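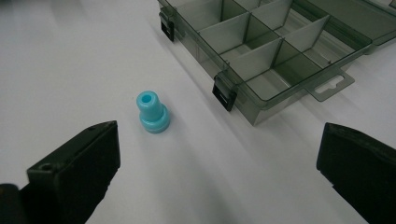 Transfer room notebook, 24th August

Prusside tapes, first full day

They came! The Prusside masters finally turned up from the Clakcombe store and I have spent the whole day with them, and I have to get this down before I go home or I'll forget half of it. For anyone picking this up from me: Prusside is the piano and strings album, Clakcombe catalog number 861, the one with the long title track that everybody hums and nobody can place. Up to now we only had the LP and a very tired cassette to work from. Now we have 2 reels of quarter-inch stereo, one per side, tails out, with the original box notes.

The box notes alone are worth the wait. Running order in blue ink, timings in pencil, and a line at the bottom of the side two box that reads "strings up in bridge, see other" with no clue what "other" is. I've photocopied both boxes front and back. Copies are in the green folder. Please don't write on the originals, even in pencil.

Condition

Better than I dared hope. No smell, no shedding on the guides after a slow wind, edges flat. The leader on side one had come away, and the old splices between titles are dry and let go if you look at them hard. I remade those as I came to them, cleaned the old adhesive off and used fresh splicing tape, and every one is marked on the log sheet. No baking needed as far as I can tell. I ran the first few minutes of side one, stopped, wiped the heads, and the swab came up with the faintest tan mark, so I went on.

There are tones at the head of side one. Real line-up tones, on the same tape, in the same level as the music! Whoever cut these at Escobedo cared about what they were doing. Set azimuth on the high tone by ear in mono first, then on the scope, and the two agreed so closely that I only nudged it. The side two reel has no tones, so azimuth there was set on the piano. Listen in mono for the top of the right hand to get bright and stop swirling. It took a while, but when it locks you know.

Capture

All through the Akix converter into the workstation, flat, nothing in the way. No noise reduction on the tapes according to the box, and it sounds right without it. File names follow the usual pattern, catalog number, side, pass. Two passes of each side. I prefer the second pass of side one (the first has a little flutter near the start where the supply reel was rubbing, my fault, I hadn't seated it properly). Keep both anyway.

Levels: the title track is hot. Leave more room than you think on the way in. I lost one take of it to the closing chord, where the timpani roll comes up under the piano and just keeps coming.

How it sounds

Oh, it's lovely. The LP has always sounded a bit pinched to me, and I'd put that down to the arrangements. Wrong! The strings on the tape are wide and soft, with the cellos properly low, and the piano has wood in it. You can hear the pedal lift at the end of the slow numbers. On the waltz there is a page turn in the left channel just before the second tune, and I'm going to argue for leaving it in when we get to the edit.

The harpsichord on the third title is a surprise. On the record I had always taken it for a guitar. On the tape there's no doubt at all, you get the little click of the jacks coming back down.

Less good: the choir on the last title of side one is buried in reverb, and it's the same on the tape as on the LP, so that was the mix and there's nothing to be done. I quite like it. It sounds like a choir in the next building.

Titles and timings

The sleeve lists sixteen titles. The tape has 17! Between the waltz and the closing piece on side two there's a short solo piano number, no strings, no rhythm section, 117 seconds from first note to the last of the decay. It isn't on the LP, it isn't on the label, and the pencil timings on the box skip straight past it. There's leader on both sides of it, so it was banded like the rest and then presumably passed over at the cut. I've played it far more often than I needed to.

The tune is a cousin of the title track. Same rise at the start, then it goes down where the other goes up, and the middle section wanders into the minor and takes its time coming back. My guess is that it was meant as a reprise to come before the finale. It could also be a sketch that the title track grew out of. I can't prove either from the tape. The piano sounds like the same instrument and the same mic placement as the waltz, so I'd bet on the same session.

I've logged it as "untitled piano" for now. If anyone has the Escobedo session sheets or knows where they ended up, that is the first thing I would look at.

Other timing notes: the sleeve has the waltz too short by a whole chorus. The tape plays the full repeat and the LP fades before it. The opening title matches the LP to the second. The slow one with the flute starts with a count-in, spoken very quietly, which the LP also trims. I've kept the count-in on the capture. 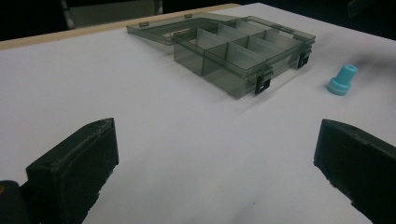 Speed check

Pitch on both reels against the LP: the LP runs a shade sharp all the way through. With the tape at nominal speed the piano sits right at concert pitch, so I trust the tape. This matters for the cassette comparison from January, which was lined up to the LP. Those notes need redoing, or at least a warning written across the top.

Still to do

Listen to side two pass two on headphones all the way, from the top, with no stopping to enjoy it.

Ask Clakcombe whether there is a third box. "See other" has to point at something, and an alternate mix of the bridge with the strings up would be a wonderful thing to find.

Check the untitled piano against the later compilations. It may have come out somewhere under another name, as a B-side or tacked onto a collection.

Remake the splice before the flute title. I'm not happy with it, there's a tiny tick going through the head.

Demagnetize before the next session. I did it this morning but the machine has had a long day.

Reels are wound tails out, bagged and back in their own boxes on the middle shelf. Captures are on the main drive and the backup. Log sheets are clipped inside the green folder, and the untitled piano has its own sheet at the front.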